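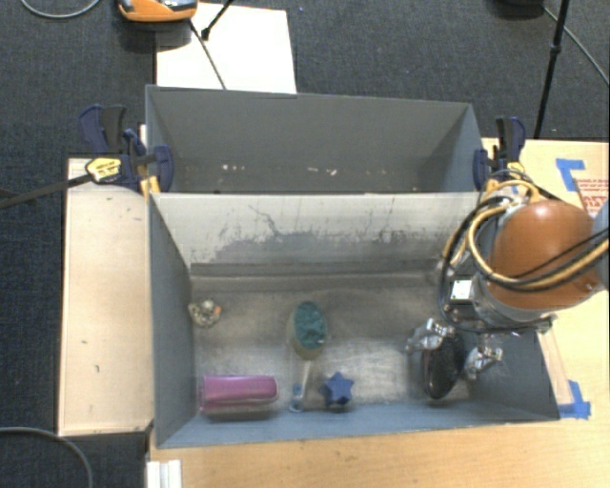
Clamp first, automate second

Most home arm builds I am asked to look at in our shared workshop have good software and a poor bench. The owner has spent 800 hours on grasp planning and none on fixing the bins down. I think the order is wrong.

A bin that creeps 4 mm over a session spoils every stored position. Two bar clamps where the bins meet cure most of it, and blue tape on the tabletop marks where things go back. Cable loops at the wrist need slack, checked at full reach.

Angus Aitken argues that a better camera makes all this unnecessary. It may, at his budget. At mine, clamps come before code, and I would refuse to debug a build without them.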